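Household Energy and the Home, Session 6
Standby power and what your plugs are doing when you are not looking
Notes by Shanthi Hettiarachchi, revised 07/04/2022

Welcome back, everyone. I promised last time that we would get to standby power, and I know several of you have been waiting for it (Tanvir Marikar sent me such a nice long message about his stereo that I have worked half of it into these notes, with his permission). As always, read these through before class if you can, bring your own questions, and don't worry if the arithmetic looks a bit dry on the page. We will do it together on the board.

Let me begin with words, since we mix them up so easily. Power is the rate at which something uses energy, and we measure it in watts. Energy is what you end up paying for, and it comes on your bill in kilowatt-hours. A kilowatt-hour is what you use if you run a 1,000 watt appliance for one hour, or a 100 watt appliance for 10 hours. If you only remember one thing from the first half of the course, I would be quite happy for it to be that.

Standby power is the energy a device draws while it is plugged in and waiting. Some of it is doing a job you want done: keeping a clock going, listening for a remote control, holding a network connection. Some of it is simply lost as heat in the power supply. Both kinds show up on the meter in exactly the same way.
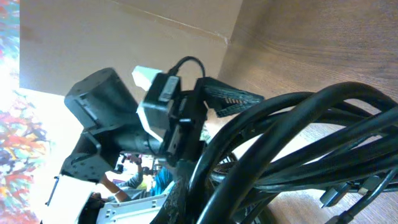 Now for the worked example. Suppose you have a set-top box that draws 13 watts on standby, and suppose it sits that way all day and all night for a year. There are 8,760 hours in a year, so we multiply 13 by 8,760 and get 113,880 watt-hours. Divide by 1,000 and you have 113.88 kilowatt-hours. At a price of 20 cents per kilowatt-hour that comes to $22.78. Please do this one again at home with the price from your own bill, which will almost certainly be different from mine.

Here is where Tanvir's stereo comes in. He measured it over one whole month, March, with a plug-in meter and never once switched it on. March has 31 days, or 744 hours, and his stereo drew a steady 10 watts, so it used 7.44 kilowatt-hours playing no music at all. He was rather put out, and has since moved it onto a switched strip along with the turntable.

A word on meters. The plug-in kind sits between the wall outlet and the device and shows you watts, and usually a running total as well. Let it run for a good while before you write anything down, particularly with things like refrigerators that cycle on and off. A reading taken over five minutes will tell you very little about a refrigerator, and I have seen some truly alarming yearly figures worked out that way, including one of my own.
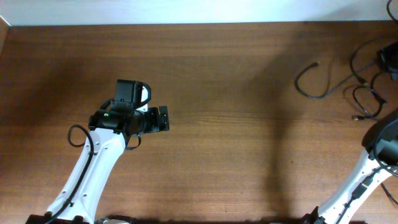 We should talk about the Tirnby survey too, which is in your reader. The households there kept diaries for a full winter, and what I love about it is how ordinary the entries are. People write down the coffee maker, the aquarium, the spare freezer in the garage that has been humming along with one bag of peas in it. One household used 4,000 kilowatt-hours in the year and traced 131 of them to devices on standby. That is a little over three percent. Do look at the Trustau chapter alongside it, because the heating there is electric and the same standby load would be a much smaller share of the total. Percentages can lead you astray when the totals differ, so write both numbers down whenever you compare two homes.

Some practical points that came up in the last group and are worth repeating. Switch off a computer through its own menu before you cut power at the strip. Leave routers and medical equipment alone unless you have a good reason and know what depends on them. Never plug one power strip into another, and don't run a space heater from a strip of any kind. If a plug or outlet feels hot, stop using it and have it looked at.

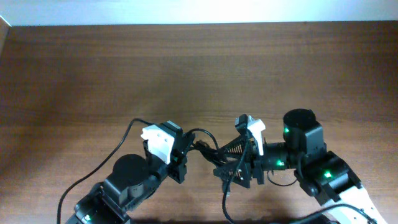 For next time, please read the Pathirana article on refrigerators and the first half of Grenen, up to the section on insulation. Grenen is heavy going in places and you may skip the tables. Then choose one device at home, estimate its standby use for a year before you measure it, and bring both figures along. I have two meters to lend out, so see me at the break if you would like one, and please wrap the cord loosely when you bring it back.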